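Breklow Publishes Practice Guide for Two-Armed Robots in Food Handling

Otville, May 26, 2020 – Breklow released today its first guide of good practice for robots that handle food on a shared table. The guide is free for kitchens, test labs and builders.

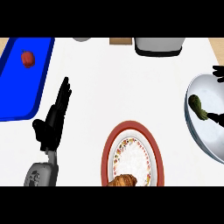
What the guide contains

The guide has 21 rules, divided in 3 parts: the work surface, the hands and the records. Each rule is written in one sentence and is followed by a short test. A cucumber, a pepper and a croissant do not ask for the same grip, so the limits for finger force are given separately for produce and for baked goods.

One rule asks that the middle of the table stays open between the two arms. Another rule says that an arm without a task must hold its hand empty and away from the food until the other arm has finished.

How it was prepared

Breklow worked on the text together with Ventura and Clovano. The partners ran 311 trials in simulation and compared the results with 134 written comments from kitchen operators. Rules that could not be tested in a clear way were taken out of the final text.

The guide does not replace national safety law. Companies remain responsible for their own risk assessment.

Next steps

Comments on the first edition are accepted until November. They can be sent through the contact form of the Breklow office in Otville.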